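3.2 Who signs up, and who comes back

I went into this part of the study expecting homesickness to be the big story, and I was wrong. Of the 345 students who filled out our survey after a summer abroad with Bimier, 149 told us they'd already applied for a second program, and plenty of those had also written pages about missing home. I read every one of those pages (it took most of October!) and what kept coming up was the group leader — whether that person ate with them, hiked with them, remembered their names. Cost mattered too, but I'll get to that in 3.4. We also ran a short icebreaker with 14 of the leaders before departure, and I scored it using the Raletti scale.
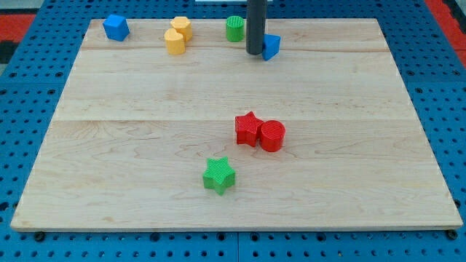 Figure 3. Colored plastic blocks on a maple board.

Scores from that session are in the appendix.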